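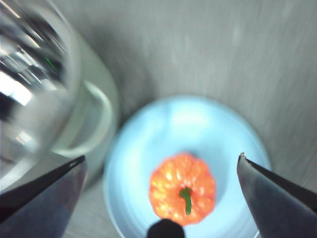
Ciker released version 2 of its grasp planner on 2026-02-27, with a new filter for wrist-camera input. The filter scores each image for motion blur and lowers the planner's confidence while the arm is moving. With streaks across the view, a small orange pumpkin on a light blue plate still stands out; a clear glass mug is harder to segment. The Datville firm trained the filter on more than 4000 images — the planner now replans 20 times per second.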